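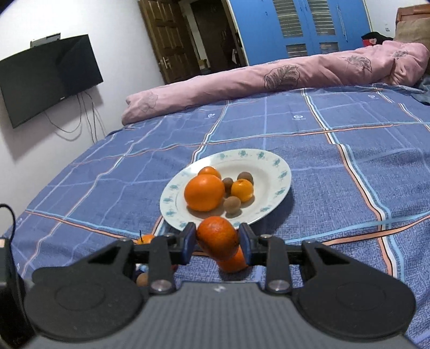

Subject: Re: [sturkanen-users] Anyone using parameters to swap measures?
Date: 11/29/24

Hi all,

Quoting the bit I'm answering so the thread stays readable:

> We have one dashboard with 9 nearly identical bar charts on it, one per
> measure, and the regional managers at Arkwood scroll past all but the
> first two. I tried a parameter to pick the measure but the axis title
> stays the same whatever you choose, and the number format is wrong for
> the percentages. Is there a decent way to do this in Sturkanen or should
> I go back to separate tabs? Also it got slow. The extract is not big.

Don't go back to tabs! You're really close, and once it clicks you'll want to do it everywhere (I did, and then had to undo a couple).

The axis title first. Turn the built-in title off completely and put a text calc on the column shelf that returns the name of the chosen measure. It sits right where the title used to be and changes along with the parameter. If you want it to look like a proper axis title, set it to the same gray as the tick labels and one size up. We did this on the Delavwood freight workbook last spring and I still love opening that thing.

Number format is the fiddly part. A single calc can only carry one format, so if your parameter mixes dollars and percentages you have to split it. I make two calcs, one that returns a value only when the choice is a money measure and one that returns a value only when it's a rate, and everything else comes back null. Put both on the label, side by side, no space between them. The null one draws nothing, so the reader sees one clean label with the right format on it. It feels like a cheat the first time. Watch out for the tooltip though, you need to do the same trick there or you'll get a percentage showing as 0.4 and somebody will email you.
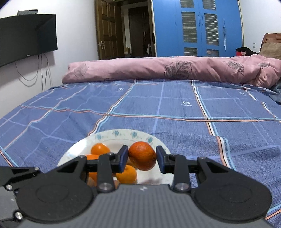 Now the speed, and I'm guessing a bit without seeing your workbook. If your parameter is a string and the CASE statement compares strings, change it to an integer with display names. So the list holds 1, 2, 3 and so on, and the display column has "Net revenue", "Return rate" and whatever else. People picking from the menu see no difference at all. On our side the calc runs against every row before it aggregates, and comparing whole numbers is just plain quicker. Better still, put the aggregation inside each branch, so WHEN 1 THEN SUM([Net]) and not SUM around the whole CASE. That second change was the big one for us. I had a view with 467 store rows on it that took long enough to load that I'd go refill my coffee, and after moving the SUMs inside it came up in 4 seconds. I was grinning at my monitor like an idiot.

A few other things I ran into, in no order:

Sorting. If the bars are sorted by a field, they'll stay sorted by that field after the measure changes. Sort by the swap calc itself.

Color legend. Same story, if color is on the old measure you'll get a gradient that has nothing to do with the bars. Either use the swap calc or go with one flat color, I went flat.

Reference lines need to be rebuilt on the swap calc too. The McIntyre template that got shared here a while back has a target line hardwired to revenue, so if you started from that one, check it.

Subscriptions. The emailed snapshot always uses the parameter's default value, so make the default the measure your managers care about most. I haven't found a way to send each person a different one. If anybody has, please please post it.

One more idea, since you said they only look at the first two charts: keep those two as real charts at the top and let the swap chart underneath handle the other seven. We left a dropdown with 20 choices in front of people once and they picked the first one forever. A shorter menu got used a lot more, and some of them started asking for measures to be added to it, which made my week.

I can strip the data out of our workbook and upload it to the list files folder if that helps. It's built in the previous release so it should open for everyone. Tell me whether you need the version with the two-calc label or the simpler one, they're separate files.

Would love to see how yours comes out!

(same person who posted the calendar heatmap thing earlier in November, I still owe two of you a reply on the fiscal weeks question)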